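Notebook -- bin picking bench
August, second week of the Ravbridge trial
T. Makris

Started 9:40. Coffee machine still broken, so expect typos.

Why I'm writing this one up at length: Plolville want a yes or no on the Ravbridge picking package before the trial license runs out, and the last page in this book on the subject is mostly Vondráček being excited. I like Vondráček. I would still like to see the numbers behind the excitement.

What they are selling

Software and a setup service. You bring the arm, the hand and the bins, they bring the grasp planner, a calibration routine and a person on the phone. The leaflet says "any rigid household object, any bin, no training." The price is 199 a month per cell for the first year. After that the quote goes vague and refers you to a sales contact. I asked for the second-year figure in writing and got a link to a webinar.

The leaflet also says the planner was proven on 1,000 objects. I asked for the list. What came back was a PDF of category names, "kitchen," "cleaning," "toys," and so on, with no dimensions and no failures. Somebody has a failure list. I'd pay for that before I paid for the planner.

Setup notes

Calibration took most of yesterday afternoon. Their routine wants the bin fixed, really fixed, and it complains if the rim moves between the first pose and the last. We ended up with bar clamps on the bins. The manual has one line on this ("secure the container") and I think it deserves a page.

Bin floor is bare metal and scuffed. Their support person asked whether we could line it with something matte. We could, but the leaflet says any bin, so for now it stays bare and if the shine costs us grasps then that goes in the report.

Cables are my problem, not theirs. The bundle and the yellow hose go over the top of the arm and loop down in front of the joint, and the planner knows nothing about either. I asked if I could give it a keep-out volume that travels with the wrist. Yes, in the Bruka add-on. The Bruka add-on is extra. Of course it is.

Today's runs

1. Warm-up with the planner's own demo block. Fine. Boring. Also the only object in the box they shipped us, and I am not counting a vendor's own block toward anything.

2. Bristle brush, the blue cylinder one. I chose it as an awkward case. The ends are solid caps, the barrel is all bristle, and the outline a depth camera gets from bristles is a guess at best. The planner went for a grasp from above with the fingers on the barrel. I'd have taken the cap. Stopped the program low over the bin floor to look at the finger placement before letting it go on.
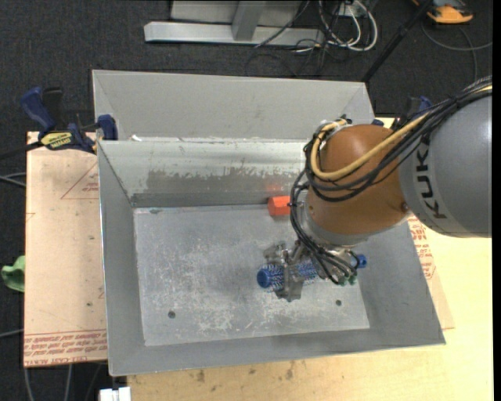 3. Same brush, cap grasp forced by hand. You can override the planner by clicking a point in their viewer. It took 5 tries to get the click to register on the cap and not on the floor behind it, which tells me the cloud is thin there. Once it took, the approach looked sensible. Lifted, held, put back. I noted the time as 11:15 and then forgot to start the logger, so there is no force trace for this one. My fault.

4. Brush against the back wall, lying parallel to it. Planner returned "no feasible grasp" and sat there. I'll give it credit for refusing; the old script would have driven a finger into the metal. But a refusal is still a missed pick, and their success rate as printed leaves refusals out. I checked the footnote twice. If we report to Plolville we count them.

5. Repeat of 4 with the approach angle limit relaxed. It found something. I didn't like the look of it (wrist very close to the wall) and hit stop. Vondráček thinks it would have cleared. We can argue about that with a cardboard bin.

Things I want from Ravbridge before anyone signs

- second-year price, in an email, with a number in it
- success rate with refusals counted as misses
- whether the keep-out volume can be had without the whole Bruka add-on
- the failure list. I know. I'm asking anyway.

Where I am on it

The planner is better than our script at leaving walls alone, and the viewer is nicer than anything we'd write ourselves. Against that, bristles upset it, and a day of setup went on things the leaflet says you don't have to think about. Vondráček would sign now. I want 2 more days on the bench with objects I pick, starting with soft and shiny ones, and the logger running this time.

Left for tomorrow: check clamp tightness before first move, redo run 3 with the force trace, call support about the thin cloud on the caps. If the phone person says "reflective surface" again, ask which page of the leaflet that's on.

Off at 17:20, arm parked, license dongle in the top drawer.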